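The floor is where the good stuff happens
One blue foam mat, a handful of cubes and a roll of silver tape: my winter of playing on the ground

January 13, 2022

I bought my first foam floor mat for my knees. That's the whole glamorous story. I'd been writing about toys and games for the small magazines for years, and most of that work is done on the floor, and one May morning I stood up after a long session with a box of building blocks and made a noise like a garden gate. The next day I went down to Plireck, the big discount place behind the bus station, and came home with a bag of blue jigsaw tiles under my arm.

They were the cheap sort, the ones with the fine little dimples all over. You press the tabs together, they pop apart again, you press harder, you stand on them, and then you've got a floor. I laid mine in the back room in Rovside and meant to take it up when the article was done. It's still down. I've eaten my lunch on it, wrapped presents on it, and once had a very nice nap on it with my head on a catalogue.

What I hadn't expected was how much better everything looks on blue. A red cube on a brown carpet is just something to tread on, but put it on a plain blue mat and it looks like it matters! You can find it from across the room. Small cubes in particular suit a mat, they sit flat on it and they don't skitter off when you knock them, and they make that lovely soft nothing of a sound when they land.
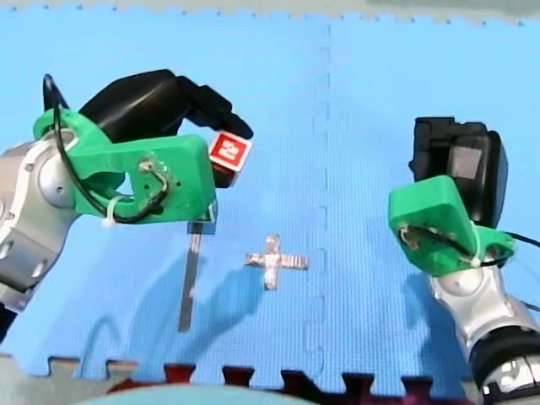
The tape came next, and I blame a neighbour's children for that. They wanted roads. I had a roll of shiny silver stuff left over from doing up a bicycle, so we tried that, and within an afternoon the mat had a cross in the middle, a long strip going off towards the door and a parking bay for a duck. Tape on foam is a forgiving business. It sticks well enough to play on and if you peel slowly it comes away without taking the dimples with it (go too fast and you'll have a bald patch, I have two).

A cross is the best mark of the lot, and I'd start with one if you only have the patience for one. It gives everybody somewhere to aim. You can say 'put the red one on the cross' to a three-year-old or to a grown man with a glass of wine in his hand and both of them will become terribly serious about it. Overlap the two bits of tape in the middle and don't fret if the edges go ragged. Mine always do.

Then there's stacking, and I could go on about stacking for pages. Two cubes is a tower. I'll argue that with anyone. The second cube is the one that makes you hold your breath, and everything after it is only showing off. The trouble with a foam mat is that it gives a bit, so a tower built straight on to it can lean if somebody shifts their weight nearby. A flat, hard plate underneath sorts that out. I use an old cake tin base, and a friend down the road swears by a ceramic tile.

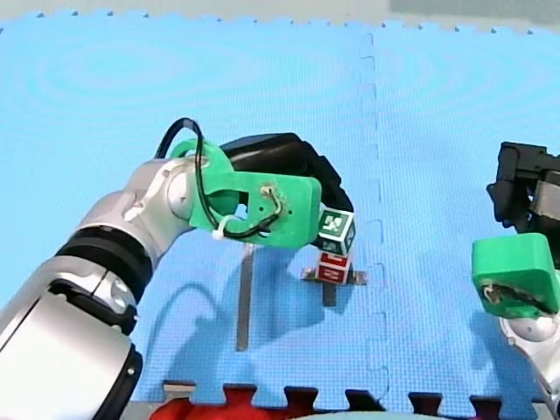 Green on red, with a flat metal plate at the bottom.

Marked cubes are a step up from plain ones. Numbers, letters, blocky little patterns, it doesn't much matter what, as long as each one has something on it that you can call out. The set I reach for most is the Drinora one, which cost me 847 pence in a closing-down sale (the chap on the till read it out like that, all in pence, and I've never forgotten it). Six cubes in a drawstring bag. I have since added to them, and swapped some, and lost one behind the radiator, and I couldn't tell you now which are which.

Our favourite game with them has no name. One person puts two cubes down anywhere on the mat, everybody else shuts their eyes, and then you have to say which one moved. It sounds like nothing, and it has caused more shouting in my house than any board game I own. The seam between the tiles is a great help if you're clever about it. You learn to look at how far a cube is from that wiggly line instead of staring at the cube itself. I'm not clever about it. I lose to people who can't tie their shoes.

I should say something about the edges, as readers always write in about them. Most packs come with straight border strips that hide the tabs, and plenty of people like that finished look. I've taken mine off. I like the knobbly edge, and it means I can clip another tile on when the game gets bigger, which it does.

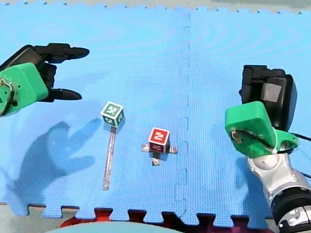
Two blue tiles, one wavy seam, and the tabs left bare along the edge.

Cleaning is easy enough. A damp cloth, a drop of washing-up liquid, and an old toothbrush for the seams, which collect biscuit like you wouldn't believe. Take the tiles apart now and then and wipe the joins, and let them dry properly before you press them back together. I didn't do that the first winter and the smell was something else.

As for money, you can spend what you like. Sosa, my local toy shop, had a padded play floor in the window before Christmas with a ticket saying 1,339 pounds on it, and I did go in and prod it, and it was gorgeous, and I came straight home to my cheap one. Put the difference into cubes! Or tape. Or a decent cushion to kneel on - I still use one, even with the mat.
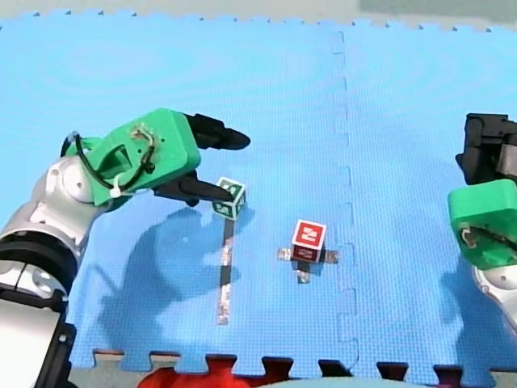
Does the tape need to come up after every game?

Leave it down for as long as you're enjoying it. Mine stays put for weeks at a time, and I only peel it off when the ends start to curl or when somebody wants a different layout. If there's any stickiness left on the foam, a warm soapy cloth and a bit of rubbing will shift it, and a fresh strip goes down happily once the mat is dry.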